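Wurix园区通讯：员工餐厅与茶水间近期安排

餐厅工作日早餐时间提前到七点二十分，九点收餐。午餐仍分两段，第一段从十一点半开始，第二段从十二点一刻开始。Drineck楼的同事请走第一段，Barredo楼和Siris楼走第二段。访客用餐由接待人在前台领券，当天有效，不能转到第二天。

六月的用餐意见调查收到87份有效回复，提得最多的是排队和蔬菜种类。热菜窗口已经改成两边取餐，中间加了一条隔离带，称重台移到了出口一侧。汤和米饭不再单独排队，在称重台后面自取。绿叶菜从每天两种加到三种，其中一种不放蒜。也有同事希望恢复面档，目前厨房排风量不够，要等九月检修以后再定。

新的餐厅承包方由Taner Tokgöz负责现场管理，他的办公桌在收碗处旁边的小间里，午餐时段一般都在。对菜品、分量或找零有疑问，可以直接找他，也可以写在收银台边上的本子里。本子每周看一次，答复写在同一页的背面。

饭卡充值

旧饭卡可以用到八月底，卡里的余额会自动转到新卡，不用填表。新卡在前台领取，带工牌即可。单次充值最低40元，最高不限。晚班同事如果赶不上前台时间，请让组长统一登记，隔天代领。丢卡请先挂失再补办，补卡工本费13元，从卡内余额扣除。

冷餐自取

十点以后，餐厅入口左手边供应冷餐，有三明治、饭团、水果和酸奶。三明治每天备100份，售完不补。需要预订的部门请在前一天下午四点前把数量报给餐厅，超过四点的按当天余量处理。酸奶请当天吃完，不要长时间放在工位上。

三明治都是包好的，可以带回办公室，也可以带去会议室，保鲜膜请扔进茶水间的垃圾桶，会议室的纸篓只收纸张。

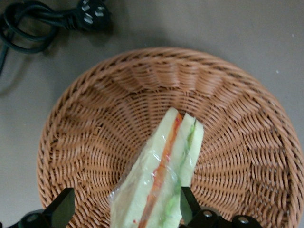
茶水间冰箱

三楼和五楼的冰箱每两周清理一次，清理前一天会在门上贴通知。个人食物请写上姓名和放入日期，没有写的会在清理时处理掉。冷冻层结霜比较厚，请不要用硬物去撬，需要除霜时联系行政。

五楼的咖啡机已经送修，修好以前请用三楼的。咖啡豆和纸杯照常补货，牛奶放在冰箱门的下层，开封后请在盒上写日期。微波炉用完请把门开一会儿再关，溅出来的汤汁随手擦掉。

下一期通讯会刊登九月的餐厅检修日程，以及检修期间的用餐安排。

行政部
2019年8月1日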